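3. Planificación de la compra y del puesto de trabajo

3.1 Antes de pedir la oferta

Complete este apartado antes de solicitar precio a Birngate o a un distribuidor. La oferta del brazo no incluye mesa, objetos de prueba ni canalización de cables; esas partidas se presupuestan por separado.

1. Defina la tarea y la lista de objetos. Para manipulación de sobremesa basta un juego reducido de formas distintas: un vaso de papel, un bloque blando, un cilindro tumbado, un cuenco.
2. Mida el tablero disponible y anote qué lado quedará libre para el brazo.
3. Compruebe el recorrido del cable hasta la toma más cercana.
4. Asigne un responsable de compra y otro de instalación. No deben ser la misma persona.

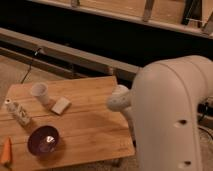 Última modificación de esta página: marzo. Revisado por: Yaneth Valderrama

3.2 Partidas del presupuesto

Los importes se expresan en euros, sin impuestos, y corresponden a un puesto con un solo brazo.

Pinza y adaptador de muñeca: 1139
Mesa, fijaciones y canalización: 2000
Controlador Tririne con licencia de un puesto: 2808
Reserva para repuestos y desplazamientos: 4000

El brazo se cotiza aparte según alcance y carga.

NOTA. La reserva no es opcional en el primer año. Si no se consume, puede trasladarse al ejercicio siguiente con la autorización de Roxana Restrepo.

NOTA. La licencia Tririne va ligada al número de serie del controlador. Un segundo puesto requiere una segunda licencia aunque no trabajen a la vez.

3.3 Elección de la mesa

1. Elija un tablero rígido. La madera maciza es admisible si las juntas entre tablas están enrasadas.
2. Sitúe el brazo junto a un lado de la mesa, con la zona de objetos al alcance de la pinza.
3. Deje una franja despejada entre los objetos y la posición de reposo de la pinza.
4. Separe los objetos entre sí de modo que los dedos entren sin tocar la pieza contigua. 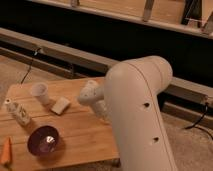 5. Retire del alcance todo lo que no figure en la lista de objetos, incluidas las herramientas de montaje.
6. Marque en el plano la posición de la base y adjúntelo al pedido. Sin plano, Ospina no confirma fecha de instalación.

PRECAUCIÓN. No apoye la mano en el tablero con el controlador activo, aunque el brazo esté detenido.

PRECAUCIÓN. Los cables que lleguen al suelo deben quedar fuera de la zona de paso y sujetos antes de la primera puesta en tensión.

3.4 Iluminación

Una luz cálida y tenue es suficiente para el movimiento manual, pero reduce el detalle en las cámaras. Los recipientes de acabado brillante devuelven reflejos que pueden confundir la detección. Si el proyecto incluye visión, añada una partida de iluminación difusa y pida a Eliécer Ñahui la ficha de luminarias compatibles.

3.5 Tramitación del pedido

1. Rellene el formulario Liltik con las partidas del apartado 3.2.
2. Adjunte el plano, la lista de objetos y la oferta firmada del brazo.
3. Envíe el conjunto a Gilberto Quintero. Las solicitudes incompletas se devuelven sin revisar.
4. Conserve el número de solicitud; se pedirá en la recepción del material (véase el apartado 4.1).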